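Ambrose Community Workshop - Frequently Asked Questions

Last updated May 2019

Do I need to be a member to use the workshop?

No. Anyone over 16 can book bench time by the hour. Members get a lower rate and can book further ahead, but the benches and tools are the same for everybody. Under-16s can come to family sessions with an adult who stays in the room.

How much does it cost?

Bench time is $12 an hour for visitors and $6 an hour for members. An annual membership is $30. We take cards and checks at the desk. Materials are charged separately, and prices are marked on the shelves.

Where are you?

We are in unit 619 of the Plelik Building, on the Prorulville side of the river. The street door is shared with the other tenants, so press the buzzer marked Workshop and wait. If you are bringing something heavy, use the loading door at the back and call the desk first so that it can be unlocked.

Can I park there?

There is a small lot behind the building. It fills up early on weekend mornings. Street parking on Dretness Avenue is free but limited to two hours, and the limit is enforced. Bikes can be brought inside and left in the hallway, on the wall side only.

What can I make or repair?

Most people come to work on furniture, shelves, picture frames, toys, lamps and small household repairs. You can also come with no project at all and take one of the beginner classes. We do not allow car or motorcycle work, anything involving gasoline, or repairs to gas appliances. Microwave ovens are also not allowed, even unplugged.

Do I have to bring my own materials?

You can, and for a bigger project you should. We sell sandpaper, glue, screws and basic lumber at the desk. Paint is sold by the quart in white and black only. If you need a certain color, bring it with you in the original can with the label still readable.

Is there any free material?

Yes. Offcuts and leftover pieces under a foot long are free to anyone who has booked a bench. Longer pieces are sold by weight.
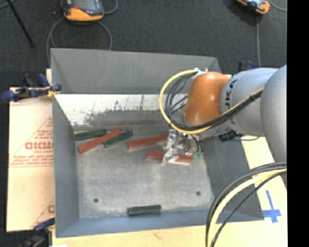 Please take what you can use the same day. We don't put pieces aside for people, and we can't tell you over the phone what is left. If you have offcuts of your own to give away, ask at the desk before you leave them. We can't accept pressure-treated lumber, anything with nails still in it, or anything with old paint that might contain lead.

Do I need training before I use the machines?

For hand tools and cordless drills, no. For the table saw, band saw, planer and lathe, yes. The safety session takes two hours and covers all four. It is included in membership and costs visitors $30. If you trained at another workshop, you still have to take ours, but you can ask for the short version.

What should I wear?

Closed shoes and clothes you don't mind ruining. Tie back long hair and take off rings, scarves and loose bracelets. Safety glasses and ear protection are provided, or you can bring your own. Gloves are not allowed at the saws or the lathe.

Can I leave my project there overnight?

Members can store one project at a time on the racks for up to 12 days. Write your name and the date on the tag and tie it to the piece - tape falls off. Visitors need to take their work home at the end of the booking. If glue or finish is still drying, talk to the desk and we will try to find a spot until the next morning.

What happens if I break a tool?

Tell us right away. Normal wear is our problem and you won't be charged for it. If a blade is damaged because of a nail or screw in your lumber, you pay for the blade.

How do I cancel a booking?

Call or email by noon the day before and you will get a full refund. After that we keep half. Classes are different - they need a week's notice, but you can give your place to a friend at any time.

Are you open over the holidays?

We close for the last two weeks of December. Projects still on the racks at that point can stay until we reopen, and those days don't count toward the storage limit.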